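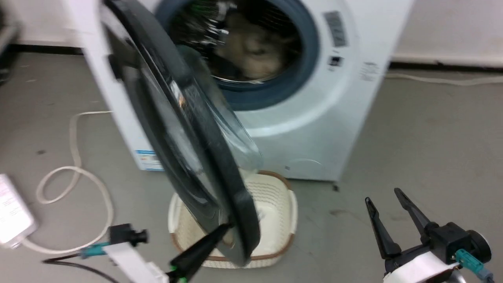 Figura 1 - Máquina de lavar roupa de carregamento frontal, com a porta aberta e roupa no tambor.

RELATÓRIO DE PROJETO
Unidade curricular de Projeto em Gestão Hoteleira
Curso de Licenciatura em Turismo e Hotelaria

Comodidade percebida e decisão de reserva em alojamento de estadia média: o caso do aparthotel Zirnine

Autores: Trinh Vi e Noboru Kikuchi

Resumo

O presente relatório analisa os fatores que influenciam a decisão de reserva em unidades de alojamento turístico destinadas a estadias de média duração, entendidas como as que se situam entre sete e 34 noites. O estudo incidiu sobre o aparthotel Zirnine, unidade de 60 apartamentos situada numa localidade costeira, a curta distância a pé da praia e do centro histórico. Foram aplicados 400 questionários a hóspedes e realizadas entrevistas com a direção e com os responsáveis de receção. Os resultados indicam que a localização continua a ser o primeiro critério de escolha, mas que o seu peso diminui à medida que aumenta a duração da estadia. Apresentam-se, no final, recomendações relativas à informação prestada ao hóspede antes da reserva.

Palavras-chave: alojamento turístico; estadia média; aparthotel; decisão de reserva; informação pré-contratual.

1. Introdução

A procura turística dos destinos costeiros caracteriza-se por uma forte concentração nos meses de verão. As unidades hoteleiras têm procurado atenuar os efeitos desta sazonalidade através de produtos dirigidos a públicos que viajam fora da época alta, entre os quais se contam os reformados, os trabalhadores à distância e as famílias em situação de mudança de residência. Estes públicos permanecem mais tempo no destino e apresentam exigências distintas das do hóspede de fim de semana.

O Zirnine foi escolhido como objeto de estudo por reunir duas condições favoráveis: recebe hóspedes durante todo o ano e mantém um registo organizado das reservas, com indicação do canal de venda, da duração e do motivo declarado da viagem. A direção da unidade autorizou a consulta desses registos, depois de retirados os dados de identificação.

O trabalho de campo teve início em novembro e prolongou-se até março. Os autores repartiram entre si as tarefas: Trinh Vi assegurou a construção e a aplicação do questionário; Noboru Kikuchi conduziu as entrevistas e o tratamento dos registos de reserva. A redação foi conjunta.

2. Objetivos

O objetivo geral consistiu em identificar os critérios que os hóspedes de estadia média consideram no momento da reserva e compará-los com a informação que a unidade efetivamente disponibiliza nos seus canais de venda.

Como objetivos específicos, definiram-se os seguintes:

a) descrever o perfil dos hóspedes com estadias de sete ou mais noites;
b) ordenar os critérios de escolha segundo a importância que lhes é atribuída;
c) verificar se a descrição publicada da unidade responde a esses critérios;
d) propor alterações de baixo custo à comunicação comercial.

3. Enquadramento

O aparthotel distingue-se do hotel convencional por oferecer, em cada unidade de alojamento, condições para a preparação de refeições e para uma permanência mais autónoma. Esta autonomia é habitualmente apresentada como vantagem de preço, mas os hóspedes ouvidos neste projeto valorizaram-na sobretudo pela liberdade de horários.

Na localidade em estudo existem outras duas unidades comparáveis, o Vadby e o Greltelis. O primeiro situa-se na primeira linha de praia e pratica tarifas mais elevadas; o segundo fica na saída da povoação, junto à estrada nacional, e trabalha principalmente com grupos. O Zirnine ocupa uma posição intermédia, tanto na localização como no preço. A casa de hóspedes Nedeljković, de dimensão familiar, foi excluída da comparação por encerrar no inverno.

4. Metodologia

O questionário foi entregue em papel no momento da saída, entre as 8h00 e as 12h00, e compreendia três partes: caracterização do hóspede, critérios de escolha e avaliação da informação recebida antes da chegada. Os critérios foram classificados numa escala de cinco pontos. As versões em português, inglês, francês e alemão foram revistas por docentes da área de línguas.

As entrevistas seguiram um guião semiestruturado, com duração máxima de 60 minutos. Foram registadas por escrito e devolvidas aos entrevistados para validação. Um dos entrevistados solicitou a supressão de um excerto relativo a comissões de intermediários, pedido que foi respeitado.

A análise das descrições comerciais abrangeu o sítio da própria unidade e as fichas publicadas em plataformas de reserva. Cada ficha foi lida de forma independente pelos dois autores, com recurso a uma grelha comum; as divergências foram resolvidas por discussão.

5. Resultados

5.1 Perfil dos hóspedes

Os hóspedes de estadia média viajam maioritariamente em casal e reservam com maior antecedência do que os restantes. Uma parte significativa já conhecia a localidade. Entre os trabalhadores à distância, o conhecimento prévio do destino é menos frequente e a reserva é feita mais perto da data de chegada.

5.2 Critérios de escolha

A proximidade da praia foi o critério mais valorizado no conjunto da amostra. Quando se isolam as estadias superiores a duas semanas, passam para o primeiro lugar as condições de habitabilidade: cozinha, arrumação, tratamento de roupa e qualidade da ligação à internet. O tratamento de roupa surgiu com regularidade nas respostas abertas, quase sempre sob a forma de pergunta - se existe máquina no apartamento, se o serviço é pago, em que horário funciona.

A vida noturna, muito presente nos textos promocionais da localidade, obteve a classificação mais baixa entre os hóspedes com mais de 50 anos e uma classificação apenas moderada nos restantes grupos. Os passeios de barco e as visitas às adegas da região receberam avaliações positivas, embora poucos inquiridos os tenham apontado como motivo da reserva.

5.3 Informação publicada

As fichas analisadas dedicam a maior parte do texto à praia, às vistas e aos acessos. As condições de habitabilidade aparecem em listas de símbolos, sem desenvolvimento, e nem sempre coincidem de uma plataforma para outra. Numa delas, o horário da receção estava desatualizado. A direção foi informada e procedeu à correção durante o período do estudo.

6. Discussão

Os dados apontam para um desfasamento entre aquilo que a unidade comunica e aquilo que o hóspede de estadia média procura saber. O texto comercial foi concebido para o visitante de verão e é utilizado, sem alterações, durante o resto do ano. A equipa de receção compensa esta lacuna respondendo a mensagens individuais, tarefa que, segundo a respetiva chefia, ocupa boa parte das manhãs de inverno.

Importa assinalar as limitações do trabalho. A amostra inclui apenas pessoas que efetivamente se alojaram na unidade, pelo que nada permite concluir sobre quem consultou a ficha e desistiu. O período de recolha não abrangeu a época alta. Por último, a comparação com o Vadby e o Greltelis baseou-se em informação pública - não foi possível entrevistar as respetivas direções.

7. Recomendações

Recomenda-se a elaboração de uma segunda descrição comercial, destinada às reservas de sete ou mais noites, na qual as condições de habitabilidade sejam apresentadas por extenso e antes das atrações da zona. Sugere-se ainda a criação de uma página de perguntas frequentes, redigida a partir das mensagens já recebidas pela receção, e a nomeação de um responsável pela atualização semestral de todas as fichas.

Quanto às tarifas, entende-se que a matéria excede o âmbito deste projeto, devendo ser objeto de estudo próprio.

8. Agradecimentos

Os autores agradecem à direção e aos colaboradores do Zirnine a disponibilidade demonstrada, bem como aos docentes que acompanharam a revisão do questionário.

Anexos

Anexo I - Questionário (versão portuguesa)
Anexo II - Guião das entrevistas
Anexo III - Grelha de análise das fichas comerciais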